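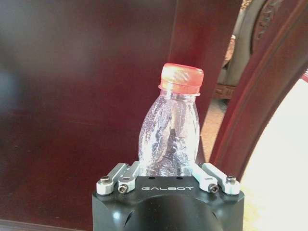

**Clistberg gets its bottle bank back**

After a long gap, and a good deal of grumbling in the queue at the post office, the recycling point behind Clistberg village hall is open again, and the people who fought to bring it back could hardly be more pleased with how the first few weeks have gone.

The old bins were taken away in February, when the lease on the strip of ground beside the car park ran out and it wasn't clear who ought to be paying for the collections. Anyone without a car was left with a long bus ride to the tip at Tapsell, and plenty of households simply gave up and put their plastic in with everything else.

Kirsty Ellery, who lives across the road from the hall, started a petition in the spring with a clipboard and a folding chair outside the bakery. She had hoped for a page or two of names and ended up with 868, including a fair few from the farms out towards Senadell, where there has never been a kerbside round for plastics at all.

"I'd packed one pen, and it ran out before lunch," she told us, laughing. "People were lovely. One gentleman went home and came back with a whole box of biros, and then he stayed for the afternoon and told everyone who walked past to sign."

The parish council agreed in the summer to take on the lease for the next three years, and the new bins arrived at the start of October 2021. There are separate ones for glass, cans, paper and plastic bottles, and the openings are lower than they used to be, which had been asked for by wheelchair users and by several parents whose children like to do the posting.

Yusri Osman, clerk to the council, said the plastics bin had been emptied twice already and that the contractor was happy with what was going into it. Bottles should be rinsed and squashed a little if you can manage it, he said, and the caps can now stay on — the old advice was to take them off, and he has been answering emails about it ever since the new signs went up.

Not everything has gone smoothly. The glass bin is noisy, as glass bins are, and Ewan Wihongi, whose bedroom window looks over the car park, asked the council at its last meeting whether people might be persuaded not to use it late at night. A notice now asks everyone to keep to between 8am and 8pm, and he says things have been a great deal quieter.

The lease costs the parish £89 a month, and a collection of £100 from the harvest supper has gone towards a lamp for the path, so that those coming after work in the darker months can see where they are putting their feet. It should be fitted before the clocks go back.

Carrier bags, food trays and yoghurt pots can't be taken at present. Questions can be put to Mr Osman at the parish office, which is open on weekday mornings.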